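Relatório de projeto, versão entregue em 14/07/2018
Grupo: Yen-ting Wei, Lakshmi Bhat, Mei Mbeki
Orientação: Wing-yan Peng
Pôr a mesa com dois braços: efeito da ordem das peças nas demonstrações

Resumo rápido
Tarefa: prato, tigela, colher, garfo, guardanapo. Dois braços, aprendizado por imitação. Pergunta: se quem teleopera segue sempre a mesma ordem, a política aprende melhor do que quando a ordem varia? Resposta curta: aprende mais rápido, sim, mas quebra mais fácil. Resposta longa no resto do texto.

Motivação
Começamos em janeiro com outra ideia (dobrar pano), abandonada. A coleta era lenta e a gente não conseguia definir direito o que era sucesso. Pôr a mesa é mais fácil de pontuar: peça no lugar ou peça fora do lugar. E tem contato entre objetos, que era o que a Lakshmi queria estudar desde o início. Louça larga e rasa também obriga a pinça a chegar pela borda, e aí já aparece o problema do ângulo. 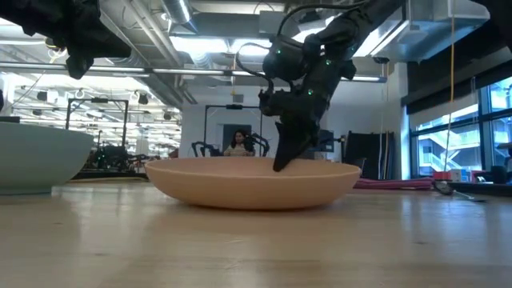

O ângulo de entrada foi a primeira dor de cabeça. Com o punho muito inclinado o dedo empurra a peça em vez de pegar. Com o punho muito vertical, o dedo bate no fundo. Ficamos com um meio-termo achado na tentativa, sem otimização nenhuma. Tá no anexo.

Método
Duas condições. Na condição F (fixa) a ordem é sempre prato, tigela, colher, garfo, guardanapo. Na condição V (variada) a ordem é sorteada antes de cada episódio, só com a restrição de que a tigela vem depois do prato e a colher depois da tigela. Mesmo número de demonstrações nas duas. Mesma arquitetura, mesmos hiperparâmetros, mesma semente. A gravação foi feita com o Suvard, nosso script de sincronização, que junta imagem e posição das juntas no mesmo relógio.

Critério de episódio completo: tigela dentro do prato, colher apoiada na tigela, garfo à esquerda, guardanapo na parte de trás da mesa, pinças abertas e livres. 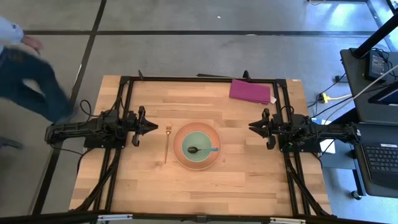 Cada teste durou no máximo 2 minutos. Se estourou, conta como falha, mesmo faltando só o garfo. Discutimos bastante isso e talvez seja severo demais. Rodamos 15 testes por condição com a ordem padrão e mais 15 com a mesa já parcialmente posta, que era o caso que interessava de verdade. Quem avaliava não sabia qual política estava rodando (a Mei carregava o modelo, a Lakshmi pontuava).

Resultados
Ordem padrão: F foi melhor. Movimentos mais limpos, menos hesitação, quase sempre dentro do tempo. V às vezes parava no meio do caminho, como se não decidisse qual peça pegar, e só depois seguia.

Mesa parcialmente posta: inverteu. A política F tentava pegar o prato mesmo quando ele já estava no centro, e em vários testes arrastou a louça. V olhava (modo de dizer) e ia pra próxima peça. Das falhas de V, só 2 foram por ordem errada, o resto foi pega ruim.

Outra coisa que apareceu foi a interferência entre os braços. Quando os dois chegam perto da mesma peça sobra muito pouco espaço, e pelas câmeras de punho o próprio dedo tapa boa parte da borda. A política F resolvia sempre do mesmo jeito, esquerdo espera, direito entra. Na V não achamos um padrão claro, teria que olhar os episódios um por um e não deu tempo.
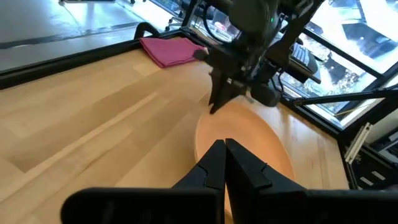
Limitações
Uma mesa só, um conjunto de louça só. Não testamos outra luz de propósito, e com janela grande isso deve pesar. Os operadores fomos nós mesmos, e o estilo da Yen-ting é bem diferente do da Mei (mais rápido, mais correções pequenas). Não separamos os dados por operador, deveriamos ter separado. A semente única também é fraca, com mais tempo de GPU teríamos repetido o treino.

A colher é o ponto fraco nas duas condições. Cabo azul-claro, parte funda escura e brilhante, a pinça fecha e às vezes não pega nada. Tentamos aumentar o peso dos trechos de contato na função de perda e melhorou um pouco, só que piorou o garfo. Não entendemos por quê. Ficou sem esse ajuste na versão final para não misturar as comparações.

Sobre o movimento final por cima do prato: a política desce, para, corrige e desce de novo. Nas demonstrações isso quase não existe. Nossa hipótese é que vem do tamanho do bloco de ações, curto demais para essa fase.

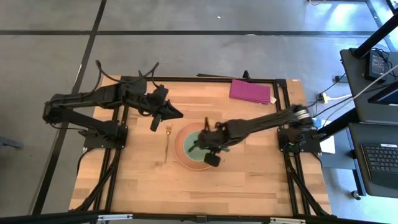
Fung-ping Lam comentou na apresentação parcial que a hipótese do bloco de ações não fecha sozinha, porque nesse caso a hesitação deveria aparecer também no garfo, e sugeriu olhar primeiro o atraso entre imagem e junta. Fomos conferir. O atraso existe, é pequeno, e não varia entre as peças. Então não explica a diferença, mas também não salva a nossa hipótese. Fica em aberto.

Próximos passos
- treinar com F e V misturados, pra ver se dá pra ter o melhor dos dois
- separar por operador
- bloco de ações maior só na fase da colher
- refazer os testes com a louça fora do centro
- arrumar o Suvard, que ainda perde o último quadro de cada episódio

Anexo com ângulos e tabela de falhas está na pasta do grupo, falta so revisar as legendas.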